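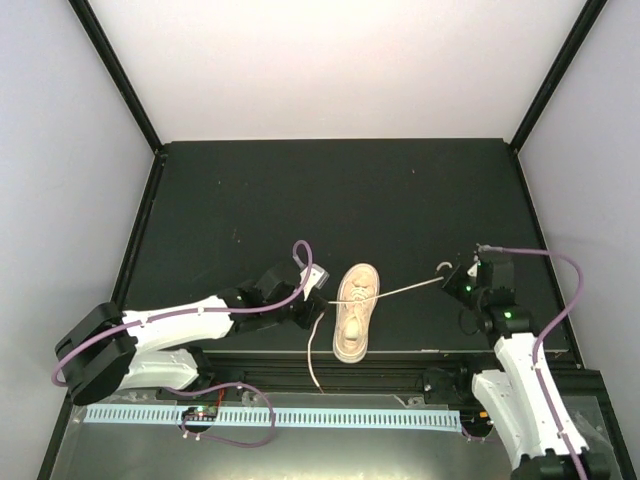 Lacing cell, both arms on the one lace.

We use cookies to keep you signed in. Accept / Manage

Wednesday, February 21, 2018
Posted by Elvia Arellano
3 comments – 2 shares

Ticket: spares and second cell, budget request
Status: open, waiting on supplier

Problem as reported: Kollitz want us to commit to a second lacing cell before the quote runs out. Their sheet says the cell we have will pay for itself once it does 100 shoes a shift. I can't find anyone here who has logged a shift like that, and I have been through everything back to December.

What I checked first. The log only records a start and a stop. It doesn't say whether the lace ended up where it should, or whether someone reached over and sorted it out by hand. So the figure on the sheet can't be tested against what we hold. Asked Kollitz where it came from. Reply was a brochure.

Second thing, grippers. The quote for the new cell lists one pair and no spares. The two arms don't carry the same tip, so a single spare won't cover us, we'd need one of each. Ralano will sell them separately but the lead time is five weeks, and that is their word for it, so I'd plan on longer.

Third, cables. The purple runs loop up over the wrists on both sides and I want to know what a replacement costs before I sign for more of them. Not in the quote. Not in the service plan either, which covers "moving parts" – I have asked whether a cable on a moving arm counts and had no answer.

Tried: asked for a rental price on the second cell. Refused. Asked for a trial on our own shoes with our own laces. They said yes, then said it would be charged.

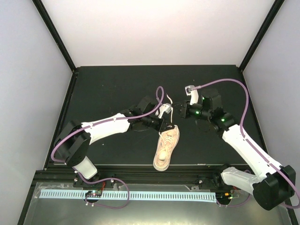 Montserrat Xolalpa replied that the rental refusal is only the sales desk, and that Heydari got a trial out of them by going through the Idusano office. She would still put the spares in this year's budget whatever happens with the second cell, as nearly all of the lost time she has written down was spent waiting for a part.

Fine on the spares, I'll split those out into their own line. I don't agree on the rest. If a trial depends on which office you ring, I'd like the terms in writing before anybody books floor space.

Next step: add a pass/fail column to the log, filled in by whoever is on the cell. Second cell stays at zero in the plan until there are numbers in it.

Chased Kollitz again on cables. Nothing yet.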